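Plendik packing cell: progress report to the Fikre fund, September
Prepared by Jannik Böttcher, Undent

Dear Ms Yilma,

With this report I inform you about the state of the packing cell in our workshop. The period was mostly used for maintenance and for new setting of the gripper. The arm itself has given us no trouble.

At the start of the period the two fingers did not close parallel any more. On narrow cartons one pad touched first and turned the carton before the second pad arrived. We took both finger assemblies off, cleaned the guides and changed the pads for new ones from Plollex. The screws were tightened again in two steps, and we checked them after 40 hours of running. One screw on the right side had lost some tension. It is now secured with thread lock.

After this we set the opening width new and taught the approach again, with the fingers wide open and the wrist camera looking down on the table. For narrow goods we use ordinary shop cartons, among them the Walkers shortbread in its red tartan box, laid diagonally. 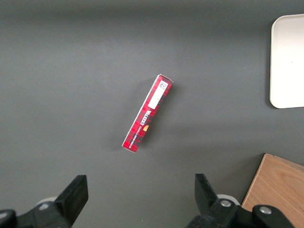

How often must the camera be calibrated again after work on the gripper?
Every time the fingers have been removed. The procedure takes 15 minutes and one person can do it alone.

We have also written a maintenance sheet, which did not exist before. It asks for a look at the pads every morning before the first run, and a full check of the screws after every 60 hours. Shewit, I have sent you the sheet separately, because you asked in the last call who signs it. At the moment it is me.

From the budget for spare parts we have used 26 per cent. The largest position was the pads, of which we now keep two pairs on the shelf. The cable of the wrist camera is still the old one. It rubs a little at the last joint, and I would like to replace it in the next period together with its clamp. The offer from Plollex for this is not yet here.

With kind regards,
Jannik Böttcher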